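The Empty Table Cure

The pitch from Corkorero, the home-organizing outfit in Carville, is simple enough. Clear one surface in the house down to nothing, keep it that way for 14 days, and the rest of your clutter will start to look ridiculous. The starter course runs five weeks. Over 3000 households have signed up, the company says.

I have my doubts. I cleared my own kitchen table on a Tuesday, and by dinner the mail, the keys and a bag of onions had moved to the chair beside it. The stuff didn't leave the house — it walked two feet. A neighbor on Rothe Street got the same result with her dresser, except hers went under the bed.

Corkorero loves a pale surface. So does Sornska, whose white tables turn up all over the course booklet. Pale tops do look calm in daylight. They also show every coffee ring, and I own a dishrag already. 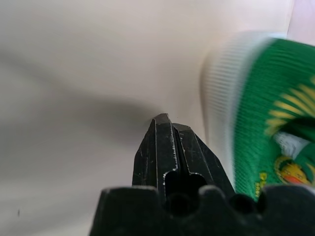
Off-white, smooth and plain: the look the clear-surface crowd is after.

I made it to day 13. The onions are back on the table, where I can find them.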